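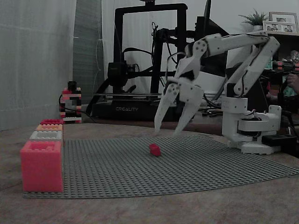

The Gray Plate: Building in Rows at Makness

At the Makness play library, the most requested item on the shelves is a large gray LEGO baseplate. It belongs to no particular set and comes with no instructions. Members borrow it for 14 days at a time, together with a tub of 200 assorted bricks.

The library opened its building room in February with support from Derkard, a regional foundation for leisure and learning. The room is furnished with plain tables, and members may reserve one for 60 minutes.

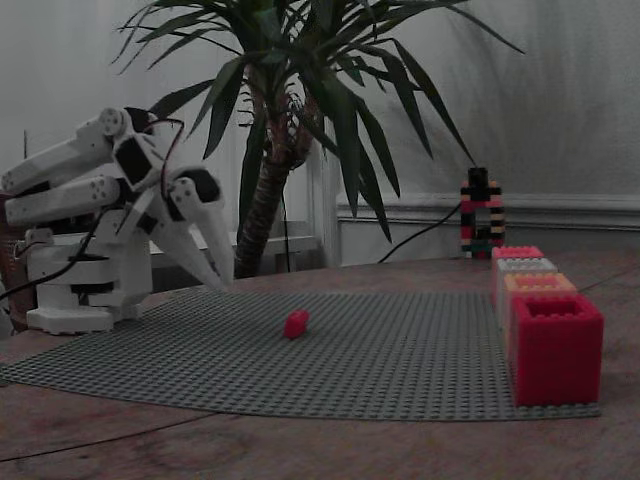 Staff advise beginners to start at an edge. A border of studs gives the eye a straight line to follow, and a row begun there tends to stay true. Bricks in the middle of the plate are harder to line up, particularly for younger builders, who often count studs aloud as they go.

Color is left to the builder. The library sorts its bricks by size only, and reds, whites and oranges share the same drawer. 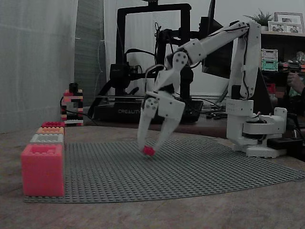 A small red brick held just above the studs of the baseplate.

Placement is the part of the work that takes patience. A brick must meet the studs squarely before it is pressed down, and a small one leaves little margin for error. The Krūmiņa handbook, which the library keeps at its front desk, recommends lowering each brick straight down and checking it from 2 sides.

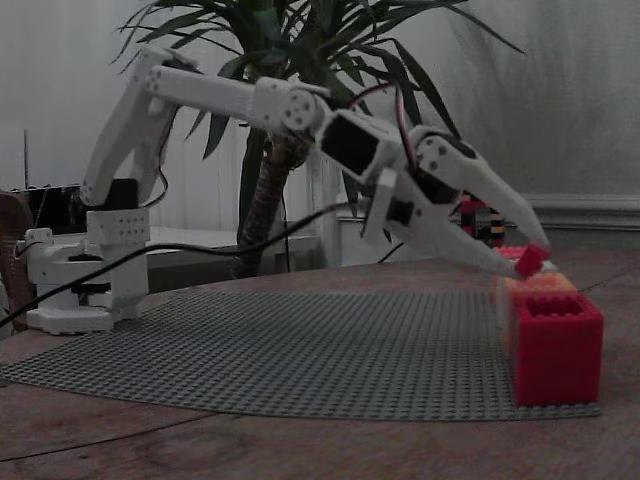 Larger blocks are best set first, with the small pieces kept for last. Finished rows may stay on the plate until the end of a reservation, when the bricks return to their drawers - the plate itself is wiped and stored flat.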